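How to Pair a Bluetooth Speaker with Two Devices

Most portable speakers sold in the last few years can stay connected to two sources at once, usually a phone and a laptop. The steps below were written for the Ullholm speaker, but other models work much the same way.

Before you start

Charge the speaker to at least half. Remove any old pairings from your phone by opening the Bluetooth menu, tapping the speaker's name and choosing Forget. Do the same on the laptop.

Connect the first device

Turn the speaker on and hold the Bluetooth button for 4 seconds, until the light blinks blue. Open Bluetooth on your phone and pick the speaker from the list. You will hear a short tone when the connection is made. Play a song to check it. 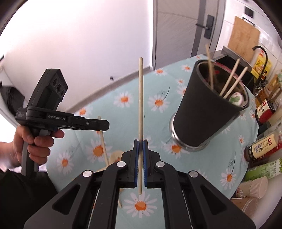
Chopstick held upright in the blue-padded jaws

Connect the second device

Leave the phone connected. Hold the Bluetooth button again until the light blinks, then select the speaker on the laptop. The blinking stops after the second tone. If it goes on for nearly 21 seconds with no tone, switch the speaker off and repeat this step.

Switching between sources

Pause the music on one device before you press play on the other. The speaker does not mix two sources – it plays whichever one started first. Phone calls are the exception and will interrupt music from the laptop.

If the sound drops out

Move the speaker closer to both devices. Walls and microwave ovens weaken the signal, and so does a laptop bag left on top of the speaker. If that does not help, reset the speaker by holding Power and Volume Down together for 14 seconds. This clears all pairings, so you will need to start again from the first device.

The older Flustitz model remembers two devices but connects to only one at a time. On that speaker, disconnect the phone before you connect the laptop.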